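Mail counter changes at Vernmont

The Vernmont counter will move to new hours and a new parcel procedure after the retirement of Marijke Vanhove, who has run it alone for most of its existence. Her last working day is March 17, 2024. Natalia Ponce takes over the counter contract the next morning.

Counter hours will be 8:30 a.m. to 4:30 p.m., with a closure between noon and 12:45 p.m. The lobby and the boxes stay open at all hours as before. Outgoing mail is collected once a day at 3:50 p.m. Items handed in after that time are postmarked the following working day. Customers who need a same-day postmark for tax papers or legal notices should hand them over the counter and ask for it to be stamped while they wait.

The counter serves 2,244 delivery points, up from 2,000 when the present sorting case was installed. The case has no free slots left on the Alvarado Road side, so new addresses there have been sharing slots in pairs. This accounts for most of the misdeliveries reported over the winter. A second case has been ordered and will be fitted along the back wall. Until it is in use, residents of Alvarado Road should check the name on each item before opening it and return strays to the counter unopened.
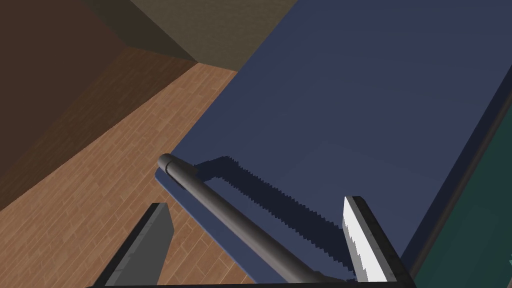 Dark gray rod on a navy-blue tabletop (computer rendering).

Parcels are now held for eight working days, down from 15. The shelf space behind the counter was sized for a much lower volume. Last September the office handled 2,893 parcels, the highest figure for any month outside the holiday period. A yellow card is left in the box on the day of arrival and a second card on the fifth day. Anything still on the shelf at close of business on the last day goes back to the sender. Holds for vacation are not affected and may still be requested for up to 30 days on the usual form.

Long or heavy items will no longer be kept at the counter. These go to the depot at Dukholm, where Shivam Grewal is the contact. Bring the card and one form of photo identification. A person collecting for someone else needs a signed note from the addressee, and the name on the note must match the name on the card.

Box rents are unchanged. Keys issued before the locks were replaced do not fit the new doors and can be dropped in the return slot. The deposit is credited to the next rent notice.

Noemí Figueroa will cover the counter during Ms. Ponce's two weeks of training at the Vasileo office. Money orders will not be sold in that period. Stamps, certified mail and parcel pickup continue as normal.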